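About Zinley School

Zinley School is an independent day school in Gustanley, founded by Mhairi Kerr in a rented house on Rullport Road. The school now enrolls 1171 students across 3 divisions, and its library holds 2408 titles in the El Khatib Reading Room.

Our curriculum gives equal weight to language, mathematics, science and the arts. Finlay MacKinnon has served as Head of School since April. Families may request a tour through the Admissions Office.

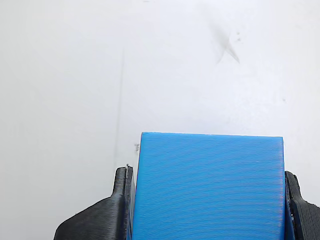

A blue cube with a finely ridged face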